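Automation in the wash room: notes after the first quarter
5 Feb 2023

Transport at Junis was automated first. Carts now move between sorting and the wash room without anyone pushing them, and the Nendix scheduler decides which load goes where. Loading and unloading come next. In April we start trials on the small front loaders with two round doors, one above the other.

The hard part is the port. The gasket is thick and folded, and small items catch in it. An operator finds them by touch in a second or two. Our test log holds 1,418 unloading cycles, and 215 were stopped for a hand check, most of them for this fault.
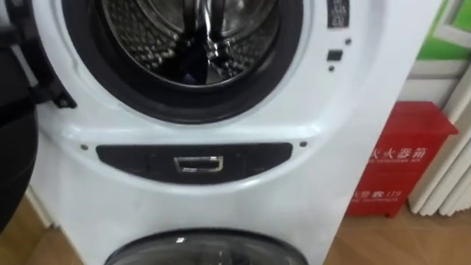
Yanti Ngui wrote in after my last post that the stops matter less than who answers them. On her shift one person now covers the alarms for the whole row, and the old habit of two people talking over a load has gone. She would like the alarm duty to rotate every hour.

I have put the rotation into the April plan. It needs a change to the scheduler's login, which is tied to one badge per shift. Teguh Lumenta is looking at that.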